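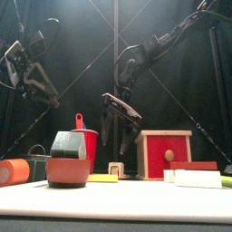

*Kaltum workshop, July 2019*

Writing this with a cup of tea at the back bench, where I can hear both arms going and don't have to look at them, and I have to say it's a nicer sound than I expected when we cleared out the old sorting corner in the spring. We're six weeks into Drono now and my notes so far are mostly gripper settings, so I wanted to put down a few things about the rest of it before I forget them. If you're reading this from the Poduval site, hello! Skip to the end for the settings.

The table is still the hard mix. I keep it that way on purpose: a bowl with a house-shaped block balanced on top of it, a pot with that thin wire handle, a red cup with a toy utensil standing in it, the box with the round knob, and then the flat and soft pieces, which are what most of the returns are made of. The foam roll stays over at the left. The long fingers on the right arm are fine with anything that has two decent sides to it, but a flat piece lying down is a different matter, and I'm still not happy with how often it closes on nothing and goes up again looking pleased with itself.

We ran 192 returned sets through the corner this month, arms and people together. I don't have a fair number from before to hold it against, as nobody wrote the old ones down the same way (my fault as much as anyone's, I had the clipboard).

**What's different for us**

There are 13 of us on returns and all 13 are still on returns, and I'm writing that down since it was the first thing everybody asked and it deserves to be in the book. What has changed is the shape of the day. Sorting used to be the job you could do while talking, and people who had done it for years could tell a complete set by the weight of the bag. Now the first pass goes to the arms and what comes over to us is the leftovers – the mixed bags, the cracked pieces, the thing that belongs to no set we've ever sold. It's more interesting work and it's also more tiring, and both of those came up at the July sit-down within a minute of each other.

So we've put the breaks back where they were. I had moved the second one later to suit the arms' reset, which was a silly reason, and by the middle of the afternoon you could see it in the bench. The reset can wait ten minutes, or whoever is nearest can do it on the way to the kettle.

The other complaint is the talking, or the lack of it. The old corner had six chairs facing each other and the new layout has everyone facing the table, like a row of people at a bus stop. I've drawn two versions with the repair bench turned around so at least half of us face the room. Both are pinned up by the door. Please scribble on them, I mean it, I'd much prefer scribbles to another sit-down.

Something I didn't see coming is how good the old hands are at teaching this thing. One of our longest-serving sorters watched it miss a pot handle all morning and then told me to stop sending it in from above and come across the wire. I tried that after lunch and got a cleaner grab nearly every time. I've asked Clevura whether that sort of hour can go down as training time and be paid as such, and the answer was "let us look into it," so I'll ask again next week and keep asking.

**Settings and bits, for Poduval**

- Right arm: slower over the last stretch down. It costs a little time and saves a lot of knocked-over cups.
- Soft blocks: lower the grip force before you touch anything else. The marks on our yellow one are from my first week.
- Check where the cable loops on the upper left arm before the first run. I do it by hand, both ends of its reach.
- Stacked pieces: take the top one first and let it look again. Don't let it plan both in one go.
- Leave the stop button on the side where people stand. Ours was behind the pole for a few days and I got a well-earned telling-off.

Still open: flat pieces, the chairs, Clevura's answer on training hours. I also promised to find out whether we can run the left arm alone in November, when half the bench wants the same week off, and I haven't started on that at all.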